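Table Linens and Place Settings: Frequently Asked Questions

Flultari Community Dining Hall provides tablecloths, chopsticks, serving ware and storage containers to groups that reserve the hall. The questions below are those most often received by the reservations office. Groups using the hall for the first time are asked to read this page before the day of their meal.

What is included with a reservation?

Each reservation includes one cloth per table, a pair of chopsticks and a spoon for each registered guest, and one container per table for holding chopsticks. Bowls and plates are issued separately at the kitchen window. The hall has nine long tables, and a group may use as many of them as its reservation allows. Paper goods are not supplied.

May we choose our own tablecloths?

Yes. The linen closet holds plain cloths in white and cream, as well as printed cloths in several colors. The printed cloths were purchased from Mirkel and are popular in the colder months, so early requests are advised. A group may also bring its own cloths, provided they do not reach the floor. Cloths that hang too low are a tripping hazard in the narrow aisle by the kitchen.

How should a printed cloth be laid?

The cloth should be smoothed from the center outward, with any lettering facing the side where guests will enter. Small creases may be pressed out by hand. Irons may not be used on the tables themselves — an ironing board is kept in the linen closet for this purpose.

Why are the chopsticks in different colors and patterns?

The hall's collection has been built up over many years from purchases and donations. It currently stands at 2,186 pairs. Some are plain, some are lacquered, and many have decorated handles. Matching sets are kept together in labeled drawers, while mixed pairs are kept in the open bins near the sink. Groups that require a uniform setting should state this on the reservation form.

How do we sort chopsticks that have become mixed?

Lay the chopsticks on a covered table and pair them first by the color of the handle, then by any bands or pattern, and finally by length. Sticks of the same color are not always the same length, and a pair that differs noticeably should be separated again. Single sticks without a partner belong in the tray marked Unmatched. They should not be thrown away, as the missing stick is often found in another bin. 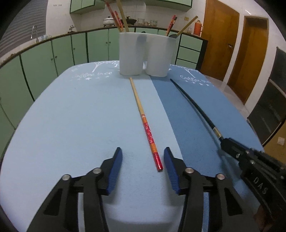 Sorting is easiest when only a few sticks are out at one time. Guests who are helping for the first time may find it useful to begin with the decorated pairs and leave the plain ones until the end.

Which way should chopsticks stand in a container?

Eating ends go down and handles go up, so that guests touch only the handles when taking a pair. Containers should not be filled so tightly that the sticks must be pulled out by force. For a standard table, 15 pairs per container is the limit. At formal meals, chopsticks may be laid beside each bowl instead — rests are available from the kitchen window on request.

May the decorated chopsticks be washed in the dishwasher?

No. Wooden and lacquered chopsticks are to be washed by hand in warm water with the mild soap provided, rinsed, and laid flat on a towel. They should not be left to soak. Metal and plastic chopsticks may go in the dishwasher in the covered basket. All chopsticks must be fully dry before they are returned to the drawers.

What should be done with a stained or damaged item?

Stained cloths should be folded with the stain facing out and placed in the gray hamper. Please do not apply bleach or stain remover. Chipped, cracked or splintered chopsticks should be handed to the staff member on duty and must not go back into the bins. There is no charge for ordinary wear.

When must everything be returned?

All items are to be returned by 9 p.m. on the day of the meal. Groups with a Sunday reservation may leave used cloths in the hamper overnight, but chopsticks and containers must still be washed and put away. The linen closet is closed for inventory during August, and only plain cloths are available in that month.

Can items be borrowed for use outside the hall?

Cloths and containers may be borrowed by groups registered with either the Flultari or the Justano hall. Chopsticks from the labeled drawers may not leave the building. Requests should be made on the outside loan form, available at the reservations office.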